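Search this site Search Go

Clidik is hiring – Video Marketing Content Editor (short-form)

Posted in September. Open until we find somebody.

Quick version first, because we know you have fifteen other tabs open. We make short videos for small businesses. Product clips, how-to clips, the thing that plays at the top of a landing page. We need an editor who can also write a little. Full time, on staff, benefits from the first day. Mostly remote, with a desk at the Hedegaard building if you want one.

Who we are

Clidik is a video marketing shop. 17 people right now. Started out doing email campaigns and drifted into video when clients kept asking for it. We still do some email, mostly for clients who use Sendix to run their lists, and you'll end up cutting a lot of small looping previews for those emails. Not glamorous. Pays the rent.

Our clients are dentists, garden centers, a couple of toy and gift stores, a regional furniture chain, a company that makes gaskets. Most of them have never had a video made before. Some are nervous about being on camera. Some are not nervous enough.

We don't do TV. Get asked a lot. No broadcast work and no plans for any.

What you'd be doing

Cutting. Mainly cutting. Typical week is a handful of finished pieces, most under 62 seconds, plus versions. Versions are the real job. One piece goes out wide, square and tall, with captions and without, with the offer and without the offer, and then the client changes the offer.

Also:

Writing on-screen text. Short lines, plain words. If you can say it in five words please don't use eleven.

Captions. Every piece, checked by a human, meaning you. Auto captions are a starting point and they get the names of towns wrong every single time.

Picking thumbnails, and being willing to change your mind when the numbers come back.

Sitting in on client calls. Listening mostly. You'll be asked what can be done by when and we need a straight answer.

Keeping the project folders in order. We use Zalturel for file storage and review notes. It's fine. You'll learn it in a morning. Naming rules are written down and we do stick to them.

Some light shooting, maybe. Tabletop stuff, small products, a pair of lights and a sheet of paper. If you hate shooting say so, we can work around that.

What you would not be doing

Running ad accounts. Separate team.

Cold calls. Never.

Weekend turnarounds. We've said no to clients over this and we'll say it again. Twice a year there's a launch crunch with longer days, and you get that time back the month after.

What we're looking for

You've edited video for pay for at least 2 years. Freelance counts. In-house counts. A church, a school district, a car dealership, all counts. Wedding work counts double as far as we're concerned, those people know how to find a usable shot.

You know one of the major editing programs really well. Don't care which. We can move you over to ours if we have to.

You can hear when the sound is bad. Bad sound loses more viewers for our clients than bad lighting does, and a lot of the reels we get sent have a hum running under the whole thing.

You can take a note. Clients give odd notes. "Make it pop" is a real one we got last month, from three diffrent people.

You can write a clean sentence. Doesn't need to be fancy.

Nice to have – basic motion graphics, some Spanish, a driver's license for the odd shoot day. None of these are required, please don't hold back from applying because of them.

No degree needed. We took that line out of our ads a while ago and the applications got better.

Pay and hours

Salary is on the application page, a real range, and we hire across the whole of it. Not just the bottom. Health and dental. Paid vacation plus the week at the end of the year when we close. We pay for the computer, the drives, the software and a decent pair of headphones.

Core hours are 10 a.m. to 3 p.m. Put the rest of your day wherever it suits you. Some of us start at six. Some of us are no use before ten and that's what core hours are for.

Remote is fine from anywhere in the same time zone or one either side. We tried wider than that and the review rounds got slow. The desk at Hedegaard is there all year, parking is free, the coffee is not great.

How the hiring goes

Step one, you apply. Send a reel or links to 5 pieces you cut yourself. If you only did part of a piece tell us which part. One paragraph on why you want this one. No cover letter, we won't read it, sorry.

Step two, a short phone call. Half an hour. We ask about how you work and you ask about us. Please do ask.

Step three, a paid test. You get a folder of raw footage and a one-page brief and you make a single short piece out of it. We pay a flat fee for it whether or not you get the job, and we never use test pieces for clients. Take a day on it, no more. We're not looking for polish. We want to see what you pick first and what you throw out.

Step four, a longer call with two people from the edit team, going over your test. They'll give you notes. You can push back on the notes. That's sort of the point.

Then a yes or a no. Everybody who does the test gets an actual reply with actual reasons in it.

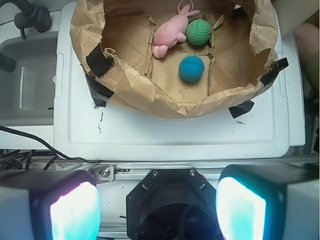 Can I apply if all my video work has been for social media accounts?

Social work is welcome and most of our team came from it. Send the pieces that held people to the end, with the view numbers if you have them, and say what each one was trying to get the viewer to do.

Some other things people have emailed about

Reels behind a password are ok, just put the password in the application. We get a stack of them every round with no password and then have to chase.

Part time – not for this job. There may be a part-time captions job opening later on, we'll post it on this page if so.

Agencies and recruiters, please don't. We're hiring this one ourselves.

AI tools. We use some for rough transcripts and for cleaning up sound. We don't use made-up voices or made-up people in client work, and we'd want you to be comfortable with that.

Your first month would be pretty gentle. You shadow on two accounts, take over the versions on one of them, and by the end you have a client of your own, a small one. You get an editor to bug with questions. Bug them, it's in their job too.

If you've been out of work for a while, or out of the business, apply anyway. Gaps on a resume don't bother us and we won't make you explain one. If you need something set up differently for the calls or the test, captions on the call, more time, whatever, put it in the notes box on the form and we'll set it up before we talk.

To apply

Use the form on the careers page. Reel or links, the one paragraph, your time zone, when you could start. That's all of it. Form saves as you go so you can close it and come back later.

If the form breaks (it did for a while over the summer, should be fixed now) write to the jobs address at the bottom of the careers page and put "editor" in the subject line so it doesnt end up with the invoices.

We read applications in the order they come in and start calls as soon as there's somebody good to call – so earlier is better than perfect. Once the job is filled this page gets a line at the top saying so.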